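About us

Home | About us | Classes | Find us

Altham Still Life and Drawing School

We teach people to draw and paint ordinary things. Fruit, veg, jugs, cups, a heel of bread if somebody has left one in the kitchen. Altham has been running for 16 years now and we still get excited when a good pepper turns up at the greengrocer's!

The school was started by Virgil Stoica, who had been painting theatre scenery and wanted to work on something smaller than a castle wall. He put a notice up in the library, got 13 replies, and taught the first class in October with a borrowed kettle and a bag of pears. Virgil still takes the beginners himself and would be very cross if we tried to stop him.

What we do

Our beginners' course is called Zovon (it was the name of Virgil's first cat, and it stuck). You'll spend the whole of the first evening on one object. People groan when they hear this, and then the two hours are gone and they want to know if they can take the apple home to finish. Yes, you can.

After that comes Jarner, our colour course. We love this one. You'd be amazed how much there is to see in something you would have called plain green before you sat down – the blue-ish bits, the yellow bits, the shine along the top, and the shadow underneath with a little of the fruit's own colour in it. We work in gouache for the first half and move on to oils if you fancy it. Bring an old shirt.

Our open sessions are for anyone who has done either course, or who already draws and would like some company. There's no teaching unless you ask for it. We set things out, put the kettle on and get going at 7 pm.

How we set up

We keep it simple. A pale tabletop, a few things on it, and plenty of room between them. Cloths and candlesticks have their place (we've got a cupboard full, do ask) but we find people look harder when there's less to look at. A glossy pepper is marvellous for highlights. An apple teaches you roundness better than any book. And a cup with flat sides and a sharp-cornered handle is a proper challenge after all those curves, especially if you tuck something red behind it so that only the top shows over the rim.

Move your chair before you start. Go round the table, crouch down, stand up again, and pick the view you like best.

Who comes along

All sorts. We've had retired bus drivers, nurses coming off shift, a father and daughter who always sit at opposite ends of the room, and plenty of people who were told at school that they couldn't draw. We take 20 on each course and the easels are shared out on the night.

Every spring we hang the Radu show, with 100 small pictures along the corridor and up the stairs. Everyone who has come to a class can put something in, finished or not.

Come and have a look round, ask us anything, try a pencil. We'd love to meet you.

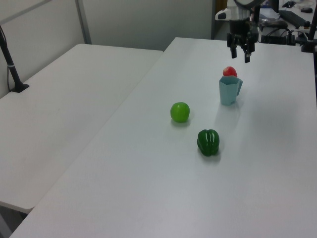 Green pepper, apple and teal cup, with a red fruit tucked in behind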